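Anden Workroom: Frequently Asked Questions

Bags, chairs, shelves, cables and the floor. If your question is missing, ask Mali Parry at the desk. 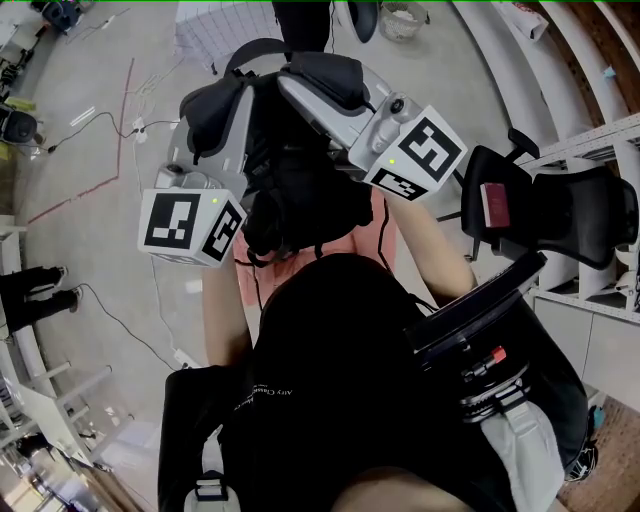 Black backpack, mesh chair by the white shelving, and cables on the concrete floor.

Can I bring a large backpack into the workroom?

Yes. You can wear it or put it on the shelving. Please don't leave it on the floor or hang it on the back of a chair. The mesh chairs tip when a full bag is hung on them, and we have had two go over this year. If you are wearing the bag, remember how far it sticks out behind you when you turn near the shelves.

My bag has long straps. Does that matter?

It does near the shelving. The uprights are perforated, and a loose strap or buckle can catch in the holes or around a crossbar. Tuck the ends in or clip them together before you walk down that side of the room.

Which shelves can members use?

The middle ones. The bottom shelf is for heavy items that belong to the room, and the top shelf is for spare parts and cleaning supplies. Put your name on anything you leave. Unlabeled items are moved to the desk on Tuesday and kept there until the end of the month.

Can I move a shelf up or down?

Ask first. The shelves do adjust, but each one has to be emptied and it takes two people. Iolo Bevan has the key to the cabinet where the clips are kept. Don't take clips from another shelf to make yours work.

Can I lean things against the wood wall?

No. The vertical slats mark easily and are slow to repair. Boards, panels and anything else flat should go in the rack by the door when you are done with them.

Can I take a chair to another part of the room?

Yes, as long as you bring it back. Lift it over cables. Rolling a chair across a cable damages the casing, and the small connectors are even easier to crush.

How do I adjust the mesh chairs?

The lever under the right side of the seat sets the height. Pull it up while seated to go lower, or take your weight off to go higher. The armrests don't need to be forced – if one feels stuck, leave it and tell the desk.

Can I leave small things on a chair?

Only while you are working next to it. Small items get sat on or end up under the shelving. There are trays at the desk you can borrow.

Am I allowed to run cables across the floor?

During your session, yes. Keep black and white cables in separate runs if you can, white for power and black for everything else. Join them in one place so there are fewer plugs lying out in the open. If a cable has to cross the walkway, use a cover strip from the box by the sink. There are 17 strips, and all of them should be back in the box at closing.

What about at the end of the session?

Unplug at the wall, coil the cable loosely and close it with a hook-and-loop tie. No tape, please. Tape leaves glue on the casing that picks up grit from the floor.

What is the thin red line on the floor?

It marks the edge of the walkway. Chairs and loose equipment can be anywhere on the working side. Please don't peel at it or add lines of your own.

Who put in the floor and shelving?

The shelving came from Hughes and was put up in May. The bill for the shelving and the floor sealing together was $3,511, paid out of member fees.

How should I clean the concrete?

Sweep first, then use a damp mop with plain water. Pick up all cables before you mop. Oil or paint should be wiped up right away and reported, even if it seems to have come off. The patterned floor at the side gets vacuumed and should not be mopped.

What are the hours?

8 a.m. to 9 p.m. The desk closes an hour earlier.

Comments (4)

Obinna Chukwu
Could the cover strips go somewhere closer to the outlets? By the time I've walked over to the sink and back someone has already stepped over my cable.

Mali Parry
Obinna, good point. I'll ask about a second box. The sink was just the only spot with a free hook.

Abdelilah Fawzy
The lever on one of the chairs is on the left, not the right. Same height adjustment, it just took me a while to find it.

Emrys Watkins
I left a gray jacket on the middle shelf with no name on it. Is it at the desk? I can come by after 6.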